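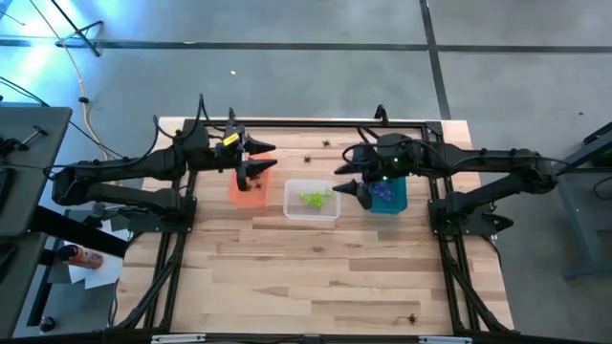 Sorting small toy bits by colour: see-through tubs or coloured ones?

Posted by Saranya Gowda, 11th October

Hello all. I've got a big drawer full of tiny toy pieces that came to us in a carrier bag from my cousin, plus whatever my two have added over the years, and I've finally got fed up with it. My plan is to sort the lot by colour on the dining table (it's one of those butcher-block tops, pale with lots of dark streaks) and then keep each colour in its own open tub.

I've started with an orange tub, a clear one and a blue one because that's what was in the cupboard. Lime green is going in the clear one and it looks lovely, you can spot it from the other side of the room. The dark blue ones went in the blue tub and now I can hardly tell what's in there unless I lean right over it. The orange tub is for anything dark that doesn't belong with the others and I'm not getting on with that either.

The other trouble is the brown bits. They vanish on the wood! I swept up last night thinking I'd finished and then put my elbow on one at breakfast. Do I just buy all clear tubs and be done with it? And is there a trick for not losing the brown ones? The drawer is 98 cm wide inside, so there's plenty of room for tubs, but I don't want lids if I can help it as my youngest can't open them and shouts for me every time.

Ferhat Toprak

I went through all this in January with my son's lot, so here's what I'd do.

Go clear for anything dark. A see-through tub lets the light in from the sides and dark blue stands out far better than it does against more blue. Keep your coloured tubs, but put something in them that clashes. Lime green in your blue tub would be fine, and you'd free up the clear one for the dark blue. You may not need to buy anything at all, or maybe one more tub for the odd dark things.

I know it feels natural to match the tub to the pieces, and for little ones who are learning their colours it's a nice game. Mine liked it for a week. After that he only wanted to find the bit he was after, and matching made it harder.

For the brown ones, put a plain white sheet or an old pillowcase over the table before you tip anything out. When you've finished you pick up the four corners and anything you've missed rolls into the middle. I use a single bed sheet folded in half. It stops them pinging off onto the floor too, at least most of the time, and it saves the wood from scratches. Do the brown first while your eyes are fresh, they're the worst ones to find when you're tired.

On lids, I'd leave them off as well. Our drawer sticks a bit and when I yank it everything jumps, so I put a strip of that rubbery non-slip stuff under the tubs. A roll from the Torkstead shop did the whole drawer with some left over for the cutlery.

Xiomara Tillman

Just get clear ones. I've got 17 of them and I've never looked back. Shoebox size is too big by the way, you end up digging.

Hưng Mạc

Agree with Ferhat about the sheet but I'd use a tray with a raised edge if you have one big enough. We have a big white one from Harnix and I can carry the whole job off the table when it's time for tea, half sorted, and bring it back later. With a sheet you've got to finish or bundle it all up again and then you're back where you started.

Are you sure you want to sort by colour though? We did colour first and my daughter still couldn't find the small pieces because they sank under the big ones. We've ended up doing it by size and she's much happier. Might be worth trying with one tub before you do the entire drawer.

Saranya Gowda

Thank you! I've swapped the green and the dark blue over and it's so much better already. Sheet is going on the table tonight. Hưng, I hadn't thought of size, I'll try it with the green as there's most of that. Does anyone know if those non-slip rolls can go in the wash?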